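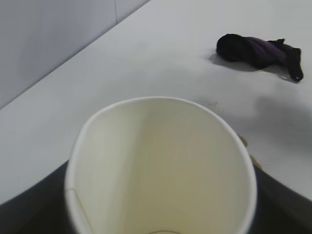 Disposable cups are a small but steady part of the waste stream at a university cafeteria, and most of them go to landfill or incineration after a single use. The difficulty lies in the construction. A standard hot-drink cup is paperboard lined with a thin film of polyethylene, and the film has to be separated from the fiber before the fiber can be pulped. The rim is the hardest part to process. On a cup with a rolled lip, as on the white one here, the board is curled over on itself, so water reaches the inner layers slowly and the rim tends to survive as a ring after the side wall has broken down. This project measured how much usable fiber could be recovered from used cups with ordinary laboratory equipment, and whether cutting off the rim first made a difference.

2. Materials

Cups were collected from the Vishwakarma building cafeteria during one week in May. Lids and sleeves were removed. The final sample was 579 cups, all of the same nominal size. Cups with food residue other than coffee or tea were rejected.
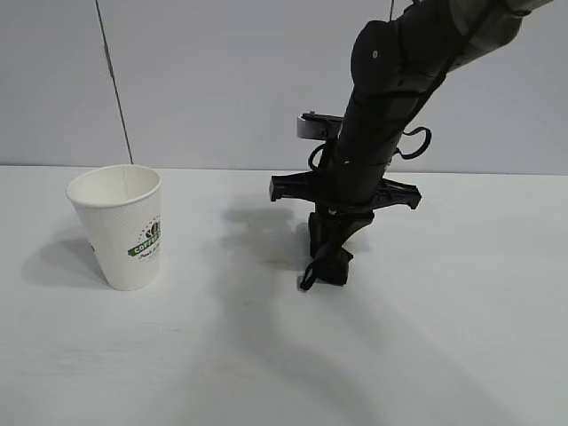
Figure 2. Paper coffee cup with rolled rim and printed logo.

Each cup was rinsed in cold water, drained upside down overnight and weighed on a Wonix bench scale. The sample was then divided into two groups. In Group A the cups were shredded whole. In Group B the rim was cut off with scissors 11 mm below the lip and set aside, and only the remaining wall and base were shredded.

3. Method

Shredded material was soaked in tap water at 40 °C and then pulped in batches in a Skolla laboratory blender. No chemicals were added to the first batches. A second series used a small dose of Starach, a starch-breaking enzyme, to see whether it loosened the bond between board and film. The slurry was passed through a coarse screen to catch the plastic and then through a fine screen to collect the fiber. Both fractions were oven dried and weighed.
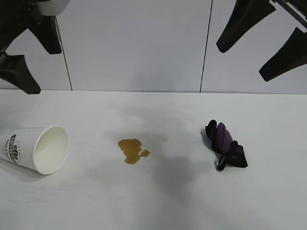

Residual sugar and milk solids were a concern, as they foam in the blender and raise the apparent dry weight. One extra rinse was therefore added for all batches after the first day, and the first day's results were discarded.

4. Results

Fiber recovery in Group A was 72 percent of the dry cup weight. In Group B it was 88 percent of the dry weight of the material pulped, rims excluded. Most of the reject fraction in Group A consisted of rim pieces with fiber still attached. The enzyme gave no clear improvement in either group, although the film came away in larger pieces and the coarse screen was easier to clean.

The two figures are not directly comparable, as the rims in Group B were never pulped. A mass balance including them is given in Appendix B.

5. Limitations

Only one type of cup was tested. Blender time was controlled by hand, and the fine screen had to be replaced once during the second series. Fiber length was not measured.

Supervisor: Narendra Mishra
Submitted: Fri 14 December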